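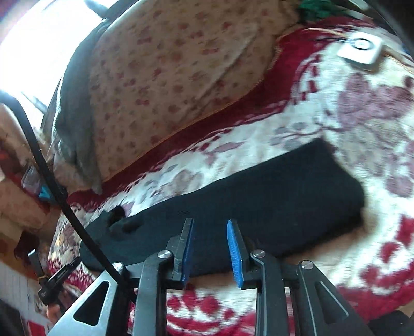 What does one row in the Mulness laundry care table stand for?
One row stands for one care label as transcribed from one garment or household textile. A coat with a separate label for its lining gets two rows that share an item_id.

Version and size
Release 8, dated 2019-01-31. The table holds 3809 rows covering 2795 items. Files are UTF-8, comma separated, with a header line.

Fields
item_id: integer, stable between releases
part: shell, lining, filling or whole
fiber: fiber names in label order, separated by semicolons
share: percentages in the same order; each row must total 100
wash_max_c: highest wash temperature in Celsius, blank if the label says hand wash only
dry: tumble, line, flat or none
iron: 0 to 3 dots
note: free text, original language

Transcription
Labels were typed by Lumturie Golob and checked by Kalliopi Georgiou against the original. Disagreements were settled by a third reading — the losing value is kept in note. Trade names for fibers were replaced with generic names using the Lazarević list, which ships in the same folder.

Known problems
Labels that give only "other fibers" are coded as other, with no further split. Blankets from the Trancombe batch often lack an iron symbol; iron is blank there and should not be read as 0. Releases before 6 stored Fahrenheit in the wash column.

Loading
Read item_id as an integer and share as text. Spreadsheet programs tend to turn short share values into dates.

Changes planned for February
The dry field will gain a shade value. The Nemerico rows will be rechecked for duplicate item_id values.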